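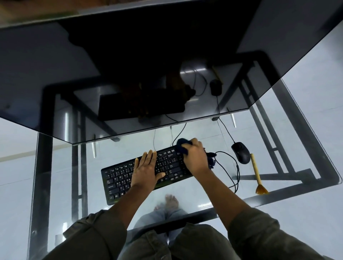 Sauerteig, Charge Ramus – Eintrag vom 8. Juli 2019

Wieder beim Mehl. Das neue Roggenmehl von Kotodier soll laut Lieferzettel »triebstärker« sein. Was das heißen soll, steht nirgends. Fallzahl fehlt, Aschegehalt fehlt, dafür ein Absatz über alte Mühlsteine. Ich habe trotzdem angesetzt, weil Andor Katona darauf schwört und ich sonst bis Dezember davon höre.

Ansatz wie gehabt: Anstellgut aus dem Kühlschrank, Wasser aus der Leitung, Mehl im gleichen Gewicht. Zwei Gläser, eins mit dem alten Mehl, eins mit Kotodier. Nach fünf Stunden beide gleich hoch. Das Kotodier-Glas riecht etwas fruchtiger, aber ich wusste auch, welches Glas welches ist. Beim nächsten Mal soll jemand anders beschriften.

Andors Notiz vom Vormittag sagt »deutlich schneller«. Schneller als was? In seinem Ansatz war das Wasser wärmer, das steht zwei Zeilen darüber in seiner eigenen Handschrift. So kann man jedes Mehl zum Sieger machen.
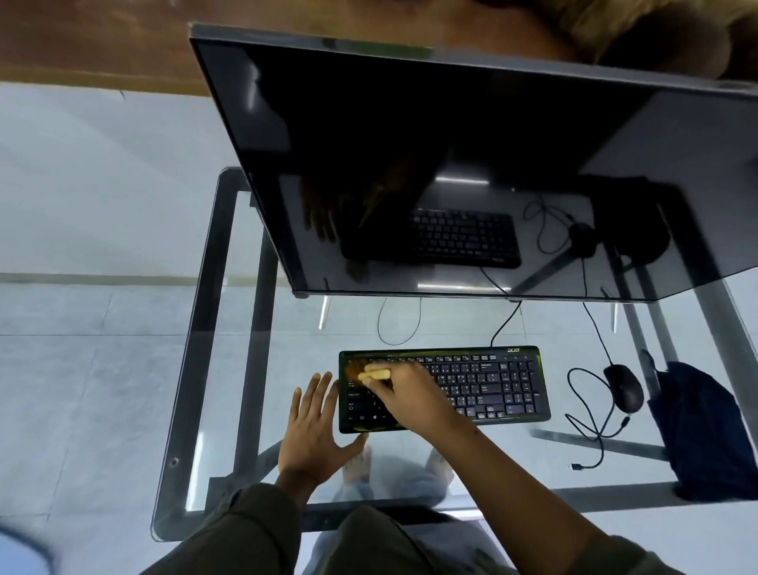

Zuletzt geändert: siehe Versionsverlauf, Eintrag vom selben Tag, abends

Teigausbeute: Das Kotodier-Mehl nimmt mehr Wasser auf, das glaube ich inzwischen. Der Teig war bei gleicher Menge fester und riss beim Formen. Ob das ein Vorteil ist oder nur gröbere Kleie, lässt sich mit einem Laib nicht sagen. Gesamtgewicht vor dem Backen 1.467 g, nach dem Backen nicht gewogen (vergessen, mein Fehler).

Krume: dicht, am Boden ein speckiger Streifen. Andor meint Untergare. Ich tippe auf den Stein, der war nach dem ersten Laib noch nicht wieder auf Temperatur. Das Thermometer im Ofen zeigt ohnehin, was es will, und das zweite von Arnardóttir liegt immer neun Grad darüber. Welches stimmt, hat bisher keiner geprüft. Eiswasser und kochendes Wasser, mehr braucht es dafür ja nicht.

Zur Säure: Die Teststreifen von Kodon taugen für Brotteig nichts. Die Farbe verläuft, und zwischen zwei Feldern kann man sich das Ergebnis aussuchen. Ich lese ab jetzt keine Werte mehr davon ins Heft ein. Entweder wir leihen uns eine Einstichelektrode oder wir schreiben »sauer« und »sehr sauer«.

Der Artikel, den Andor ausgedruckt hat, behauptet, man komme mit längerer Führung immer zu besserem Aroma. Quelle ist ein Backkurs. Unser Ansatz mit der langen Nachtführung schmeckte nach Essig, und zwar allen, die probiert haben. Der Ausdruck liegt hinten im Heft, falls ihn jemand verteidigen will.

Offen:
Blindprobe mit beiden Mehlen, Wasser gleich temperiert, Gläser nur mit Buchstaben
Beide Thermometer abgleichen
Bei Kotodier nach der Fallzahl fragen, schriftlich
Laib nach dem Auskühlen wiegen – diesmal wirklich
Altes Mehl nicht wegwerfen, bevor das geklärt ist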